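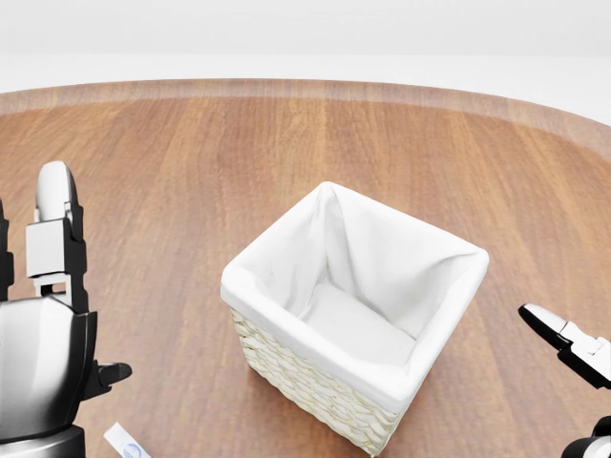

Household Chores and Shop-Floor Tasks: Gallery

Velivside Institute for Applied Automation
Posted Thursday, April 9, 2026

The Institute is often asked whether machines are ready to take over routine chores in homes, laundries and small workshops. The answer depends a great deal on the chore. Carrying a closed box from one shelf to another has been within reach for years. Putting a small, light item into a soft-sided container is a different matter, and it is the kind of work with which the Household Tasks Group has been occupied since last spring.

This gallery introduces the Group's tabletop program, which is conducted mainly in simulation. It is intended for visitors, partner organizations and members of the public who have asked to see the work at hand. Additional pictures will be posted as each stage of the program is reviewed.

Picture 1. Basket task, simulated tabletop

A square basket with a white fabric liner stands empty on a round wooden table, between a humanoid-style hand on the left and a slimmer gripper on the right. A small white packet lies near the front of the table.

Task category: pick up and place, single item.
Setting: simulation.
Task lead: Hauwa Okeke. Scene design: Bereket Dinsa.

Notes on the task

The basket task was selected after a survey of small retail and household employers in Kestside, who were asked which minor chores take up the most staff time. Sorting and putting away small goods ranked first. Most respondents use baskets, bins or trays for this purpose, and many of those are lined with cloth.

For a person, placing a packet in a basket requires almost no thought. A machine must find the packet, close on it without crushing or flicking it away, clear the rim, and let go at the right moment. Flat packets are a particular difficulty. They offer very little edge to hold, and a finger that comes down a few millimeters too low will press against the table instead. Fabric adds a second difficulty, as a folded liner can catch on a fingertip and be pulled out of place when the hand withdraws.

The current series consists of 588 simulated trials, divided among 14 starting arrangements. The position of the packet and the angle of the basket are changed from one arrangement to the next. A trial is counted as complete only when the packet is at rest inside the basket and the basket is still upright. Trials in which the packet lands on the rim are recorded separately.

Where matters stand

The Group's position, as stated in its March report, is that unattended use in the home is premature. Simulated results have improved steadily, but the transfer to physical equipment remains uneven. Cloth behaves less predictably on a real table, and lighting that changes through the day continues to affect how well small white objects are found against pale surfaces.

Prospects on the shop floor are somewhat better. Goods arrive in known sizes, the work surface can be fixed in place, and a member of staff is usually close by. Ljungberg, a packing firm and program partner, has set aside one bench for a supervised trial of 12 weeks. Amarachi Sani will oversee the trial on behalf of the Institute. The target agreed with the firm is 100 completed placements in a row without assistance, a figure that an experienced packer would consider modest.

The Institute does not at present offer advice on the purchase of household machines and does not endorse any product.

Related work

Zusovness, the Institute's shared library of task scenes, is open to registered schools and research groups. Requests for access should state the intended use and the name of a supervising staff member. Processing normally takes two weeks.

Babatunde Edet coordinates the Household Tasks Group. Inquiries about the gallery, including requests to reproduce pictures, should be directed to Hatem El Fassi in the Office of Public Information.

Return to Gallery Index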